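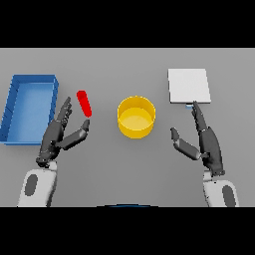
Do vitamin capsules really go bad after the date on the bottle?

Asked by Zarmeena Awan in Kitchen & Household

I was cleaning out the cabinet over the stove and found three bottles of supplements, all past the date. One is fish oil, one is vitamin D, and the third is a multivitamin from Derkurine that cost me $42, so I am not thrilled about throwing it out. The date on that one was last November.

My sister says toss everything, no discussion. I suspect the date is mostly there to sell me another bottle. The capsules look the same as the day I bought them. Does anyone know if there is a real reason to stop taking them, or is this like the date on a box of salt?

I should add that I'm not asking about prescription stuff. I know to ask the pharmacy about that.

3 answers

Deming Qian

You're partly right to be suspicious, but only partly. The date on a supplement is generally how long the maker is willing to stand behind the amount printed on the label. Some vitamins fade slowly after that. So a tablet that says 100 percent of something on the front may have less than that in it a year later, and you have no way of telling how much less from the kitchen table.

Where I'd push back is on lumping the three bottles together. Dry tablets kept dry are the boring case. Fish oil is different. It's an oil, and oils go rancid. Cut one open and smell it. Fish oil smells a bit like fish, fine, but if it's sharp, sour or reminds you of old paint, throw out the bottle. I've had one turn well before the date, so I don't put much faith in the date in that direction either.

The bigger problem is where you keep them. Over the stove is the worst spot in the house. Heat and steam all year long. The bathroom is nearly as bad. A bedroom drawer is fine. And leave them in the bottle they came in, with the lid tight. Those weekly pill boxes are handy, but I wouldn't fill up a month's worth at a time.

With soft capsules, look for ones that stick together, leak, or feel tacky. With tablets, look for spots, crumbling or a color that has changed. Any of that, out they go.

For what it's worth, I'd toss the fish oil after the smell test and not lose sleep over the rest either way. If you're taking the vitamin D because a doctor told you to, buy a new bottle. You want the amount to be right.

Relu Pop

its a scam, all of it. i took Skimia ones way past the date and felt exactly the same. then again i felt the same before i started taking them so make of that what you want

Svend Mikkelsen

Agree with Deming on the stove. I'd go one further and ask whether you need the $42 multivitamin in the first place. If it sat there long enough to expire, you weren't taking it. The money is gone whether you swallow them or not.

Also please don't flush them. Mix them with used coffee grounds or something else unpleasant, close it up in a bag and put it in the trash. Some pharmacies have a drop box, but ask at the counter first, as ours only accepts prescriptions.

Comment from Zarmeena Awan: Cut open a fish oil one. Old paint is exactly right, and my whole kitchen smells now. Moving the vitamin D to the bedroom. Still undecided on the Derkurine.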